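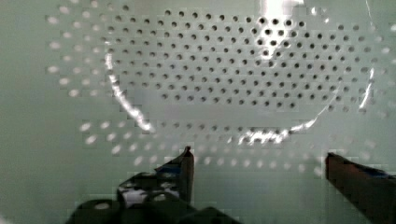 4. The Budget We Wrote and the Budget We Had

4.1 Planning by headline item

Our plan for the kitchen table cell started, as such plans do, with the arm. The arm had a quote, a delivery window and a line of its own in the spreadsheet. Everything else shared a line called "misc. tabletop," to which we gave $200 and very little thought. Sigrun Strand, who did the purchasing, asked at the time whether "misc." included the things the robot was supposed to pick up. It was agreed that it did. It was also agreed that these would be cheap.

The final figure for that line was $1416. None of the purchases in it was foolish taken one at a time, and that made them hard to stop. The sections below go through where the money went, so that a group planning a similar cell can be wrong in some other way.

We grouped the spending by when the need was discovered. Items known before the arm was ordered were few. Items known once it was bolted down were more numerous, and included the table itself, since the first one (bought from Sombridge at a price we were pleased with) flexed when the arm changed direction. Cable ties, padding and a second top followed. The Sombridge table now holds the coffee machine, which does not change direction.

Cables deserve a sentence. A vendor drawing shows an arm without them, and a budget made from a vendor drawing will show the same. Ours loop over the wrist and run back along the arm, and they need slack at full reach, then somewhere for the slack to go when the arm comes home. We bought two lengths before settling on a third. 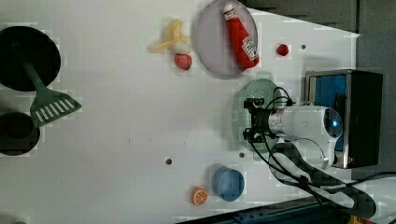 4.2 Props as consumables

Play food and toy cookware were entered as equipment, with a service life of 5 years to match the arm. The people who make toy strawberries have no such figure in mind. Fingers that close a little too far on a small part will mark it, and a part that rolls off the table tends to be found later by a chair. We now treat props as a consumable and reorder them with the gloves and tape.

The harder problem is that toy ranges change. A bowl reordered in October came back in a slightly different blue, and anyone who has trained a policy on one bowl will know why Strand sent it back. Our advice is to buy spares with the first order, from the same batch if the seller will say which batch it is. Zadari would say. Bedard, who were cheaper, took the question as a complaint.

We set a cap of $50 on any single prop. The cap has been useful mostly as a way of starting arguments, the longest of them over the toaster oven. It takes up a good deal of table, it has a door and a handle and knobs, and it could be entered as a prop, a fixture or an appliance depending on which line had money left. It ended up as a fixture. Floor area was never in the budget at all, and table area should have been: each large object leaves less room to lay out the small ones, and the next request is always for a bigger table.
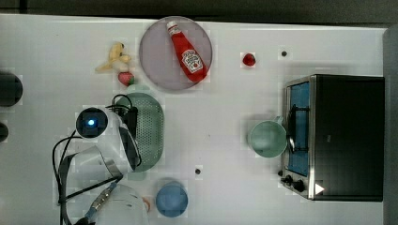 Figure 3. Overhead view of the table with the toaster oven at one side. The arm covers part of the colander.

4.3 Cameras, and seeing past the purchase

A single overhead camera was in the first plan. As Figure 3 makes plain, the arm gets in the way of the very object it is working over, and no money spent on a better overhead camera will move the arm. A wrist camera was added in the second quote round. Ruchti offered a bracket at a price that suggested the bracket had been to college. We bought it anyway, having spent more than that in staff time on the homemade one.

The wrist view solves one problem and sends an invoice for others. At close range a large object fills most of the view, while its neighbors are reduced to colored blurs. Glossy plastic throws highlights, and ours seems to save its best ones for the wrist camera. Lighting therefore went into the plan after the cameras, which is the wrong order, and matte props after the lighting, which is worse. We would now borrow a camera and look at the candidate props under the room lights before ordering either.

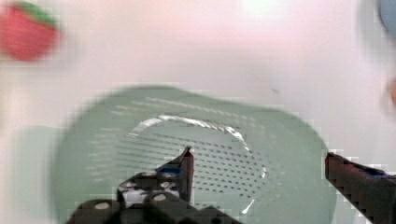 Figure 4. Wrist camera view of the colander, gripper open. The strawberry at upper left is out of focus.

4.4 What we would enter next time

For the next cell, "misc. tabletop" has been abolished. The table, cables and mounts go under installation and are priced with the arm. Props get a yearly line with spares in it. Lighting is quoted together with the cameras, and the layout is taped out at full size before anything larger than a plate is approved. Strand has asked for a small reserve with no name on it. We have called it "other," and it is currently set at $200.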